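Notebook, July 4, 2020
Shot-release rig, Clutby stick trials 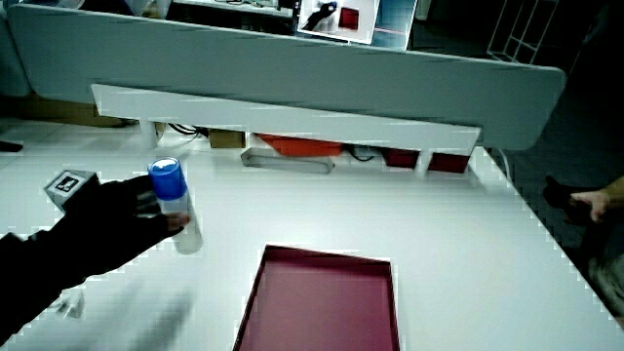 Flex runs, morning

Really good session! Ran the Jara blade on both shafts, the stiff one first and then the whippy one we've been arguing over since May. 30 slap shots each from the swing arm, same puck position, same ice temp on the synthetic sheet. The whippy shaft came off cleaner every time the heel touched down early, and the puck sat flatter in the air (you can hear it on the backboard, a much duller thud).

I'd have bet on the stiff one for a big defenceman's shot from the point. Still would on real ice, maybe. But for a winger who gets it away in a hurry off one leg, the soft shaft looks lovely.

Load cell peaked at 585 N on run 6, stiff shaft. Checked the zero straight after and it hadn't moved, so I'm keeping it in.

Tape

Agustina Olivares wants heel-to-toe against toe-only before we touch anything else. Fair point, I'd been swapping tape jobs between runs without writing them down. From now on the tape goes in the left-hand column, every run, no excuses from me.

Promance wax on the toe-only blade made the puck slide off early on the wrist shots. Fun to watch, useless for comparing. Strip it and start again.

Logger

Sampling at 2000 Hz now and the contact finally has some shape to it! There's a little double bump where the blade skips off the surface and then bites. Want to see whether it goes away with the puck further forward in the stance.

Next

Tavometti shaft, if the end plug fits our clamp. Measure it first.
Repeat run 6 twice.
New bolts for the swing arm, the top one is rounding off.
Ask Agustina for her old notes on goalie sticks, the paddle numbers might be handy.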